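Home | Contents | Chapter 4 | Glossary | Index

Thu 2 May
By Abubakar

CHAPTER 4
Working Rules for Two-Arm Cells

A cell with two robot arms calls for more written rules than a cell with one. Each arm can reach into space the other may need, and a command that is safe for one alone may be unsafe for the pair. This chapter sets out the practice followed at the Fisgate training site, where the Waltix course has been taught since March, and applies it to the handling of cloth.
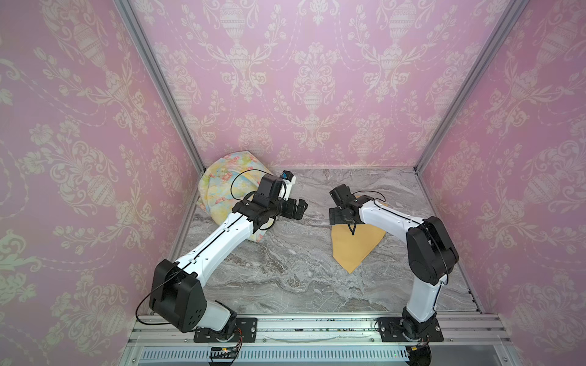

Shared space shall be defined before any program is run. The operator marks the part of the floor that both arms can reach and assigns it to one arm at a time. The other arm holds its position until the space is released. At Fisgate, arm speed during setup is limited to 64 millimeters per second, and the limit may be raised only after a full pass without a stop.

Soft goods need rules of their own. A rigid part has a known shape; a blanket does not, and a fold may hide a second layer. The cell record should therefore state where each grip is to be made and how many layers it is meant to take. Jirkel, the log sheet used in this book, provides a line for each entry. Cables are checked for free movement at the start of every shift and again after 100 cycles.

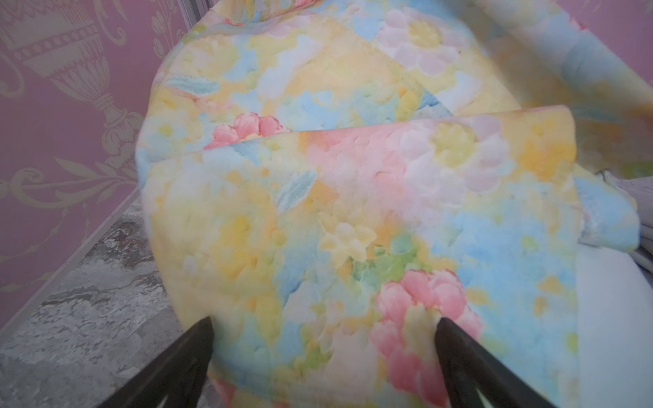

Figure 4.2. Gripper fingers at the folded flap of a floral fleece blanket.

Section 4.1 covers the marking of shared space. Section 4.2 deals with grip records, and the blank log sheet is printed on page 195.

Contact: Waltix Course Office, Fisgate | Copyright Waltix | Back to top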